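Ticket: Trornomel starter kit, Pluridthorpe site
Opened by: Ibsa Adugna
Assigned: Georges Nimri, Matar support
Status: open

28 August 2022. Arm stops short on soft items. Tray and dowels taught fine, pouch is the problem. Grip closes, error 29, arm goes home. Happens at speed 400, and at 300 too. Power cycled 3 times, no change.

GN: Which layout are you running? Is the paper fixed down? If it creeps the taught positions are no good.

IA: Clamped both sides. Blue pouch over the two dowels, tray under, all at the left end. Same layout for every run today. 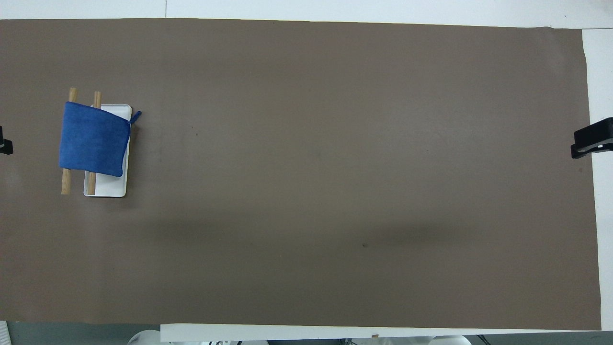 Does error 29 mean the gripper is broken?

Very unlikely. It comes up when the fingers close further than the item width you entered, so check the width setting before sending anything back.

IA: Width was still on the default, for the dowel. Changed it, error gone but now it grips too low. Manual doesnt cover fabric at all, bit poor for a paid kit.

GN: Fair point, passed on to Lanville who do the manuals. Raise the grip height one step, re-teach the pick point, save, then restart teh controller. Send me the log after. Leaving ticket open.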